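Search Lerstead
Type and press enter
No results yet

About us

G'day, and thanks for clicking through to the page that most people skip! I'm Archie Lindsay, and I started Lerstead with Ngan-ling Shih in a rented unit behind a tyre shop. We test household and shop-floor machines for people who are thinking of buying one, and we write up what we find in ordinary words. There are five of us now, and the kettle is still the hardest-working appliance in the building.

The question we get most, from my mum as much as from our customers, is whether a machine can do the chores yet. My answer is "some of them, if you tidy up first" — which always gets a groan. Moving bins from one marked bay to another, yes, all day long. Folding a fitted sheet, no (I can't do that either, so I'm not one to judge). Wiping a bench sits somewhere in the middle, and we argue about it over lunch more than is healthy.

Ngan-ling came from warehouse work and runs the shop-floor side. Her first big job was at Hallville, where she spent 3 weeks watching a trolley robot try to get past a roller door, and she still has strong opinions about roller doors. Kazimír Vlček looks after the household trials and keeps a list of 74 chores that we go back to every December to see what has shifted from "no" to "maybe". I love that list. It's got coffee rings all over it.

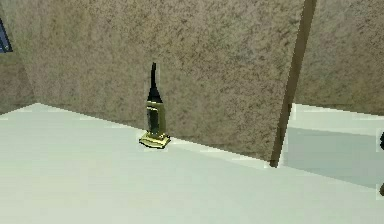

Bořivoj Šimek builds our simulated rooms, and he's the reason we can try a chore 300 times before lunch without wearing out the carpet. He'll tell you himself that the rooms are plain, and he likes them that way to begin with. Take vacuuming, which everyone reckons was sorted years ago. The little round ones do a decent job of open floor, but ask a machine to use the upright you already own and you've got a whole new problem: it has to find the thing standing against a speckled wall, work out that the thin dark bit up top is the handle, and get it moving without tipping it over. We're not there. Bořivoj is more hopeful than I am, and we've got a carton of beer riding on it.

Vlastimil Ondrejka does our bookings and reads every email, so if you've got a chore you'd like us to try, send it to him. Odd ones are very welcome!

Recent on the site
Two machines, one dishwasher: our notes
What Ngan-ling learnt about roller doors
Can it hang out the washing? Kazimír has a go
Bin day, the simulated version

Contact Lerstead | Copyright Lerstead, May 2020 | Back to top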